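Film and Audience, Group Report
Darwood: How a Small Family Drama Finds Its Viewers
Tuấn Vương, Trinity Mahmoud, Arlo Ruiz-Ortega

Our group studied Darwood, a drama about two sisters who come back to the town of Brerkmont to sell their late father's movie theater. We wanted to know whether viewers who don't usually watch slow films would stay with this one, and which scenes they would remember afterward.

We showed the film to 15 students in May and gave them a short form with 4 questions. Trinity typed up the answers and Arlo sorted them by scene. Each of us also watched the film alone and kept notes.

The kitchen scene came up most often. The sisters sit across from each other and argue over the price of the building, and the camera stays on the younger one while the older one talks. Several viewers wrote that they took her side there — even those who had found her annoying in the first half.
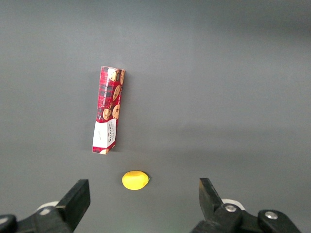

Figure 1. Cookie box in red tartan on a gray tabletop.

The ending divided the group. The sale goes through offscreen and we only hear it mentioned on the phone. Tuấn thought this fit the rest of the film. Trinity felt it skipped the one conversation the story had been building toward, and most of the forms agreed with her.

The music was mentioned less than we expected. Our form did not ask about it directly, and a second version should. We would also show the film to older viewers, who may read the father's letters differently.

Our thanks to Lucinda Nakamura for her comments on the first draft.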